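Brirnier Word List, README

Hi! I put this list together because I kept running into metal and tool words in repair manuals and could never find plain meanings for them (my old dictionary is from another age). So I started writing my own, and it grew.

What's in the folder:

words.csv has one row per word, with a short meaning and a sample sentence
sources.txt says where I first met each word
maes.txt is the leftovers file, 60 words I still can't pin down

I wrote every meaning myself. The sample sentences are mine too, except for 20 that came over from my older list, Clidov, and those sound a bit stiff. Sorry! I'll redo them in May.
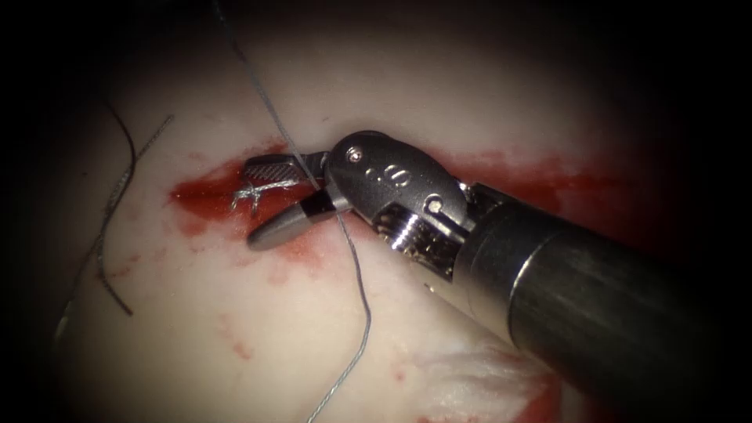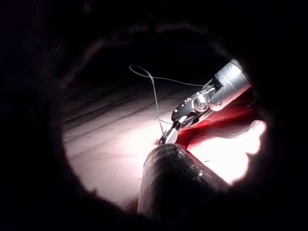

shaft (noun): the long, round body of a tool. Dark gray in both pictures.

Spelling is American all the way through, so it's "gray" and "mold". If a word has two meanings I gave it two rows, and yes, that makes sorting a little odd. Open the file as UTF-8 or the accents go funny.

Known problems: "collar" and "sleeve" overlap too much, and I keep changing my mind about "bushing". The letter Q is empty. If you have a good Q word, send it my way!

Free to use for anything, just keep the name Brirnier on it somewhere.

Last update: Saturday, January 22, 2022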